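Midwood robotics class teaches two arms to share a cable

Students in the second-year automation class at Midwood Technical College have spent the fall term on a single job: getting two robot arms to handle a thin cable between them.

The project is called Flarlow. It grew out of a lab exercise in which students programmed one arm to pick up blocks and stack them. Instructor Lavanya Gowda said most groups finished that exercise early last year and asked for something harder.

"A block stays the shape it was when you picked it up," Gowda said. "A cable moves every time you touch it. You plan a grasp, the other arm shifts a little, and your plan is out of date."

The class works in the Montoya Building, in a lab that used to be a drafting room. Students are split into teams, and each team gets the bench for two hours at a time. One team writes the motion code, another runs the arms by hand controls and records each attempt, and a third goes through the recordings afterward to mark where a grasp slipped or a move went wrong.

So far the class has recorded 322 attempts at the handoff, in which one arm holds the cable by its end and the other closes on it farther down. In 115 of them the second arm got a firm hold on the first try. The rest needed at least one more try or were stopped by the student at the controls.
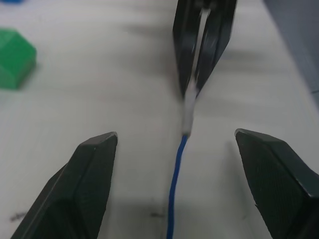 One arm grips the white end of a blue cable while the other arm's fingers stand open below. The view is from the lower arm's wrist camera.

Tsion Lemma, a student who leads the recording team, said the wrist cameras have been more useful than the one mounted over the bench. From overhead, she said, the arms often block the view of the cable just when the fingers are about to close.

"You think you're lined up, and then you look at the wrist video and you're off by the width of the cable," Lemma said. "We changed how we approach it after watching a lot of those."

The team now brings the second arm in more slowly and keeps its fingers wide until the last part of the move. Lemma said the change added time to each attempt but cut down on the number of times a finger pushed the cable away.

Parts for the benches were paid for in part by Clulter, a local equipment supplier that also lent the college a set of spare gripper fingers. Students have been trying different finger surfaces and keeping notes on which ones hold a thin cable best. Gowda said the results are too mixed to pick one yet.

The next step is to have the arms plug the cable into a socket fixed to the bench. Two teams have started on that code, and the others will join them once their handoff reports are turned in.

The class will show its work in December at the college's open lab, which starts at 4 p.m. in the Montoya Building. Visitors will be able to try the hand controls with a student at the bench. Admission is free, and parking is available in the lot behind the building.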